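The Patient Business of Teaching a Robot to Pack a Bag

On the second floor of an old thread mill in Brurkside, above a shop that still sells buttons by the scoop, people spend their working days steering robot arms through the sort of chores most of us do while thinking about dinner. They zip, they fold, they tug, and every try is saved. The company is called Brirusent, and what it makes, more than anything, is examples.

I went expecting noise and got something closer to a sewing circle. The kettle was on. A trainer at the bench nearest the door was working toward her 216th recording of the week, and she let me stand at her shoulder as long as I kept my elbows in.

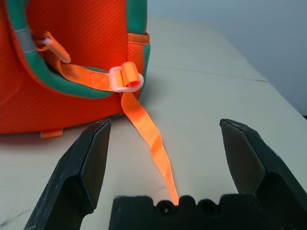
The view from the wrist: an orange backpack, its loose strap trailing toward the open gripper.

Straps are a favorite torment. A cup stays more or less the shape of a cup, but webbing twists and droops, and lies a little differently each time it is let go. So the trainers shift the bag between tries, turn it over, change who is at the controls. Five good attempts from one spot teach the system less than you might hope — it wants variety, the way a child learning to tie shoes wants more than one pair.

The clumsy tries are kept too, tagged and set aside, and I confess I liked them best. Landbridge, the project all this feeds, is due for its first proper trial in November, on bags the system hasn't met before.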